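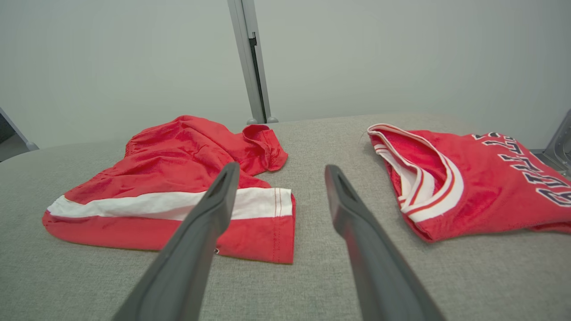
Household Skills, Week 2
Handout: Folding Sportswear

Basketball kit is slippery and has no respect for a crease. Work on a broad padded surface, such as a sofa seat, and take one piece at a time.

Start by breaking up the heap. Shirts swallow other shirts, so look inside the neckline before you fold anything.

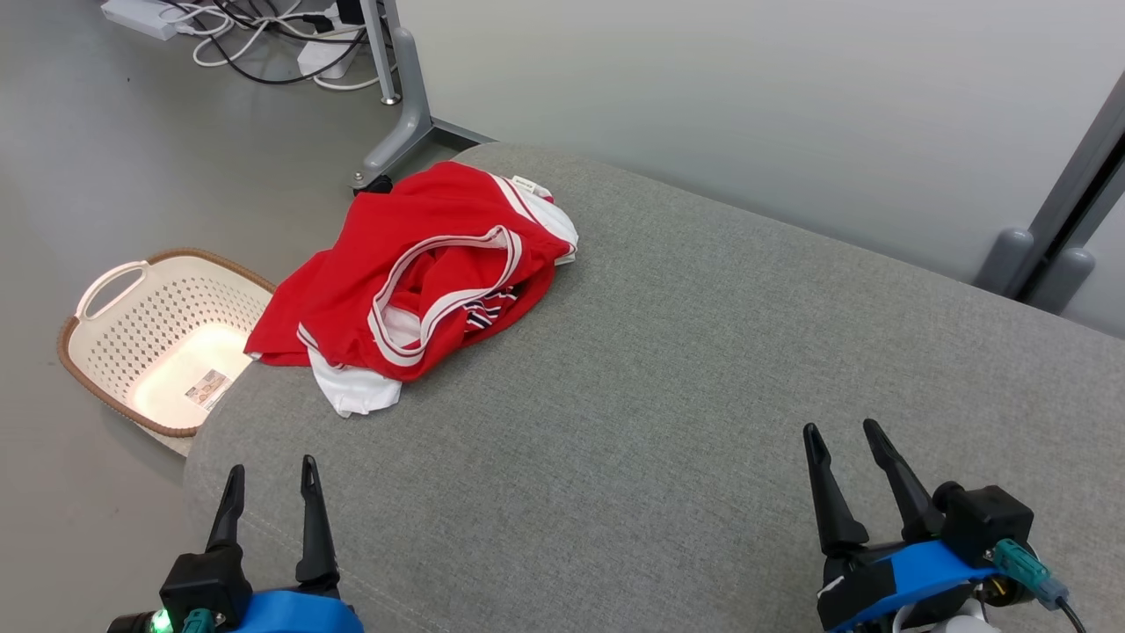 Shorts come next. Lay them flat, match the side seams, fold in half, then fold up from the hem. Trim is your ruler – if the stripe is crooked, so is the fold.
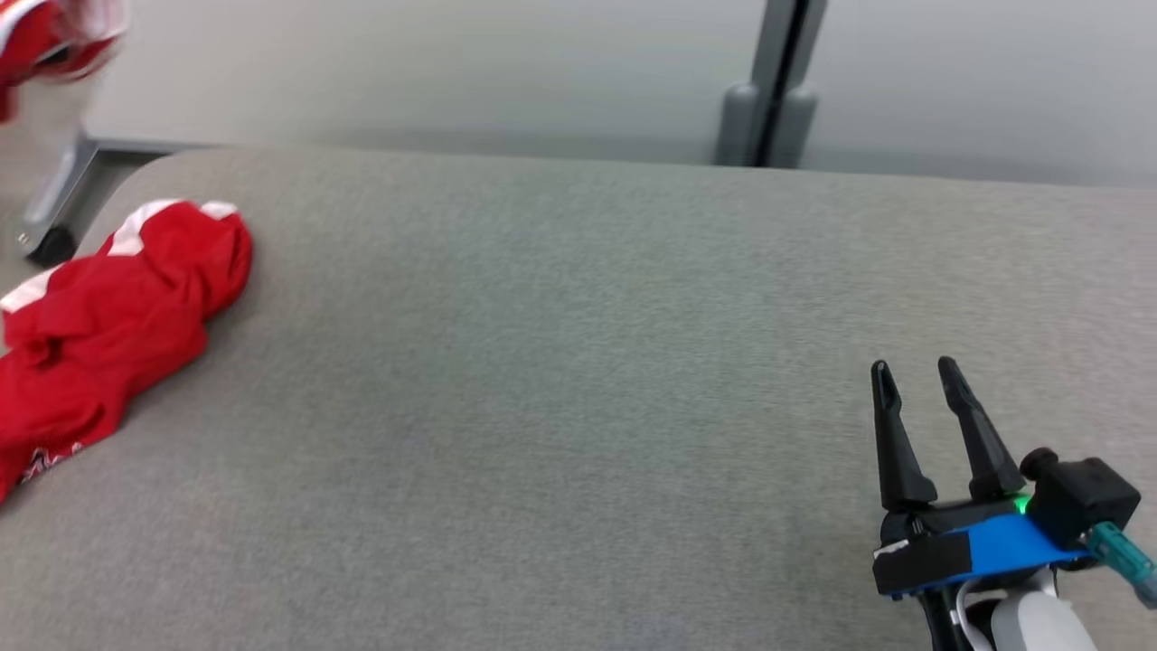
Fig. 3. Red sportswear with white trim, before folding.

For March: bring 2 shirts you have given up on.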